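How to Keep a Scorebook for a Basketball Game

By Naveed Naqvi

Keeping the book is the job most parents and assistant coaches try to avoid. It looks harder than it is. Once you know where the marks go, you can follow the game and write at the same time. These steps work for middle school, high school and adult rec games. Check your own league's rules for the number of fouls and timeouts allowed.

What you need

A scorebook with running score columns, two pencils and an eraser. Pens are fine for the rosters but a bad idea for anything after tip-off. I use the large Liyanage book because the boxes are wide enough for my handwriting. The pocket size is hard to read by the fourth quarter.

Step 1: Fill in the rosters early

Get to the table 20 minutes before the start. Ask each coach for a list of names and numbers and copy it in numerical order, lowest to highest. Coaches often hand you a list sorted by last name. Don't copy it that way. When an official signals a foul on 33, you want to find 33 without reading the whole page.

Have each coach look over the finished list. In many leagues a wrong number in the book is a technical foul, and it will be your handwriting they are arguing about.

Step 2: Mark the starters

Put a small check next to the five starters for each team. When a substitute comes in for the first time, put an x in the quarter box on that player's line.

Step 3: Record the baskets

Each player has a row, and the row is split into quarters. Write a 2 for a regular field goal and a 3 for a three-pointer. For free throws, draw an empty circle for each attempt as soon as the foul is called. Fill the circle if the shot goes in. Leave it open if it misses.

Do the player's row first, then the running score.

Step 4: Keep the running score

The running score is the line of printed numbers at the bottom or side of the page. After a two-point basket, put a slash through the new total. If the team had 12, slash 14. For a three-pointer, circle the new total. For a made free throw, put a dot over it. Some people write the shooter's number above the mark too, and that helps a lot when you have to trace a mistake.
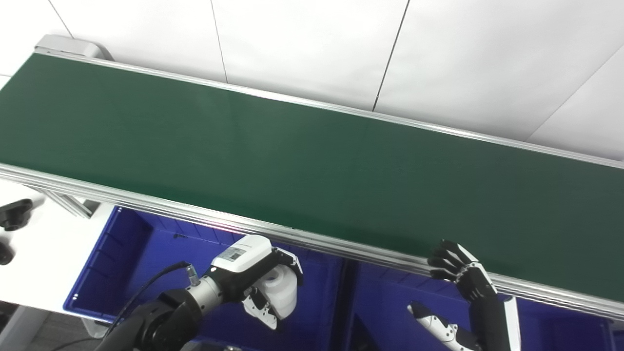 Say the new score out loud to the person running the clock after every basket. If the scoreboard and the book disagree, signal the official at the next dead ball. Don't wait for halftime. A missing basket is easy to find one minute later and very hard to find ten minutes later.

Step 5: Record the fouls

Cross off the next foul number on the player's line, P1 through P5. Then cross off the next number in the team foul boxes. Watch the official's hands, because the number is given in two parts, tens on the right hand and ones on the left. Player 33 is three fingers on each hand.

When a player has 4 fouls, be ready. On the fifth, tell the nearest official right away, before the ball is back in play. Write a T for a technical and circle it.

Step 6: Timeouts and the possession arrow

Write the quarter and the time on the clock for each timeout. Tell the official when a team has used its last one. The arrow is usually handled by the person beside you, but note each change in the margin anyway.

Step 7: Check at each break

At the end of every quarter, add up the players' points for that quarter and compare them to the running score. If they match, draw a heavy line after the last mark and go on. If they don't, look at free throws first. Most of my errors have been circles I forgot to fill in.

At the final buzzer, total everything again and have the referee approve the score before anybody leaves the floor.

Practice

Keep the book for a game on television. Pause it whenever you fall behind. In our Famarero winter league, new scorers do two televised games and then sit beside an experienced scorer for one live game before they take the table alone. We start them in December, when the schedule is light.

If you use a scoring app, keep the paper book as well. Batteries die, and in our league the paper copy is the official one.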